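Review of the Cestico hand, first version, after 16 shifts on our packing and cleanup bench. Written by Efa Yorath, with notes from Kiros Birhane, who ran most of the trials.

We pack dry goods and small kitchenware. The work is dull and there is a lot of it: put jars in boxes, fold the flaps, wipe the bench, put the cloth back. I wanted to know whether a machine could take any of this off our hands yet. The Cestico is a jointed hand that bolts to an arm you already own. We put it on our Clirska arm, and the mounting plate fit without drilling.

## Setup

It took us 2 days. Most of that went into software, and the manual is thin on the part you need most, which is telling the hand how hard to squeeze. Support answered our emails the same afternoon. You will want a decent set of Phillips drivers, because the plates on the fingers are held with small screws and we were told to check them every week. One had backed out by the end of the first week. A drop of threadlocker took care of it.

## Handling jars and boxes

Jars are where it does best. Straight-sided ones with a dry lid went into the box cleanly nearly every time. Out of a run of 900 jars it dropped 19, and most of those had a tapered side. A person would drop one or two, so we are not there yet, but I expected worse.

Boxes are harder. It can carry an open carton and set it down square. Folding the flaps is another matter — it gets the first two down and then pushes the third one back up. Kiros spent a long morning on this and gave up.

## Wiping down

Wiping is slow but usable. The hand holds a cloth well once the cloth is in it. Picking one up off a flat surface fails about half the time, so we hang the cloth on a peg. It wipes in straight passes and leaves crumbs near the corners of the bench. Bram Visser, who has the evening shift, goes over it again with a brush.

The pads need cleaning too. They have a woven, slightly rough face that grips nicely and also collects whatever is on the table. White specks show up on the black very clearly, so at least you can tell when it is due. We use a soft brush and a strip of tape. The smooth plastic over the palm just needs a cloth. 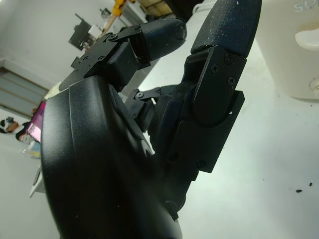

## Compared with the Dustanik

Huw Sayce lent us his Dustanik, a plain two-jaw gripper, for a side-by-side. It costs far less, it has almost nothing to come loose, and on jars it was faster. It could not hold a spray bottle and press the trigger. The Cestico could, after some practice, with the thumb around the back.

## Should you buy one?

If you only move jars or tubs, get the two-jaw gripper. If your bench has six or seven different jobs on it and you have someone patient to teach the hand, the Cestico is worth a trial. At home I would still say no. Tadeo Bravo asked me if it could load his dishwasher, and the wet plates alone would rule it out.

We are keeping ours through June, on jars and wiping only. Flaps are still done by hand.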